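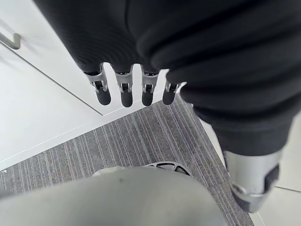
Waiting for the 84: a study of bus stop behaviour on Arnton Road

Project report by Phúc Triệu and Cúc Phí
Submitted Friday, April 19, 2019

1. Why buses

Our first proposal was a study of river pollution. It was turned down on the grounds that neither of us owned waders and the river belongs to another group. The second was a study of why people in Arnton complain about the 84 bus, which required no footwear at all and was approved the same afternoon.

The 84 runs from Trarkau Square to the Sovel estate by way of the hospital. The timetable promises one every twelve minutes. We wanted to know how long people think they wait, how long they do wait, and whether the electronic sign at the stop makes any difference to their mood.

2. Method

We sat at the stop outside Nghiêm bakery with a stopwatch, a clipboard and, after the first morning, a flask. When a passenger arrived we started timing. When the bus came, one of us asked how long they thought they had been there and how annoyed they were, from 1 (content) to 5 (writing to the council). The other one apologised.

We collected 200 complete answers. Another 31 people boarded before they could reply, and one man answered only with his opinion of students, which we have kept on file but not coded.

The sign was broken for much of December. This was bad luck for the passengers and the best thing that happened to the project, as it gave us a set of mornings with no sign to compare with the ones after it was mended. We did not break it, though we were asked twice.

3. Results

With the sign working, people guessed their wait fairly well. Most were within two minutes of the stopwatch, and the errors went both ways. With the sign dark, nearly everyone guessed too long. The worst case was a woman who had waited 4 minutes and put it at a quarter of an hour. She was shown the stopwatch and did not accept it.

Annoyance followed the guess much more closely than the real wait. Someone who had stood there for nine minutes and believed it was six was usually cheerful. Someone who had stood there for six and believed it was twelve wanted our names.

Rain made everything worse, including our handwriting. Eleven forms could be read only by Cúc, who wrote them, and three of those only on the second attempt.

4. Problems with the study

The bakery is the obvious one. People holding a warm roll gave lower annoyance scores, and we did not think to record rolls until the second week. We can't say how much of the good mood on sign mornings was down to the sign and how much was pastry.

The mornings without a sign were also colder. A proper study would have broken and mended the sign several times in each season, and the bus company's reply to our email suggests this won't be happening.

Finally, regular passengers came to recognise us. By the end some were calling out their number from across the road, and one had started scoring in halves.

5. Costs

Bus fares, printing and a replacement stopwatch were covered by the department. The flask was Phúc's. Rolls were not an allowable expense, and we would like this looked at before next year's groups are set up.

6. What we would do next

The same questions at the hospital stop, where the sign works but is usually wrong. We suspect a wrong sign annoys people more than a dark one, and we have a few remarks from passengers changing there that point the same way, most of them unsuitable for an appendix. The full table of waits and guesses is held in room 405, in the blue folder, under the river group's waders.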